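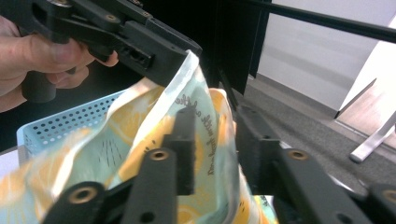

Home > News > Labs > Kit and Budgets > Subscribe

Filed under: Equipment planning

May 17, 2023

The Kalel budget round closes in July, and for once we are going into it with a proper plan for the gripper kit! We've been running hand-held grippers in the Millet room long enough to know what wears out, what gets borrowed and what we wish we'd bought in the first place, so this is a good moment to set out what we're asking for and where the money would go.

The request comes to £3,823. That covers 3 complete pairs of hand-held grippers, spare fingers for all of them, a box of fixings and a decent stock of household items to practise on. It doesn't cover computers or storage, which sit on the Cenitz line and were agreed last year. Please don't add them to your own wish lists, or they'll be counted twice.

The biggest change is that we want to buy in pairs. Last time we ordered singles, thinking people would share, and we ended up with odd numbers in every cupboard and two-handed tasks waiting for a second tool. So much of what we want to teach needs two hands: holding a bag by its rim while something steadies the front, keeping a basket still while it's being filled, folding a cloth. Soft, crinkly packaging is a wonderful challenge (it slumps, it slides, it never sits the same way twice) and it's where a pair really earns its keep.

Spare fingers come next. We've put in for 16, and we know that looks like a lot on a short list. Fingers take all the knocks, though, and a session stops dead when one cracks. Jundum can supply them ready-made or let us print our own from their files. Printing is cheaper on paper, but our printer is booked most afternoons and somebody has to clean up the parts, so the plan is to buy the first batch and print after that. If you have strong feelings about this, please say so before the form goes in.

On fixings, we'd like to settle on one size of threaded insert across all the new kit. At the moment there are three sizes in the drawer and only one of them has the right screws left. It's a small cost and it would make repairs so much quicker.

Then there are the practice items, which is the fun part. We've set aside £229 for the year, to be spent a bit at a time. Bags, tubs, baskets, packets, sponges, tea towels — the more ordinary the better. Patterned things are especially welcome, as most of our current stock is plain white and we'd love more variety. Keep receipts, and write on the back which task the item was bought for.

A few things are still open. We haven't had the delivery charge from Jundum in writing, and the quote runs out at the end of July, so there isn't much slack. We also need to decide whether the third pair lives in the Millet room or goes out on loan. My own vote is for loan, with a sign-out sheet and a hard case, as nearly every team on the corridor has asked to try one this spring. The case isn't in the total yet.

The draft form is in the shared Kalel folder, under Equipment. Add your comments in the right-hand column and leave the figures alone, please — they feed the summary page.

4 comments | 11 shares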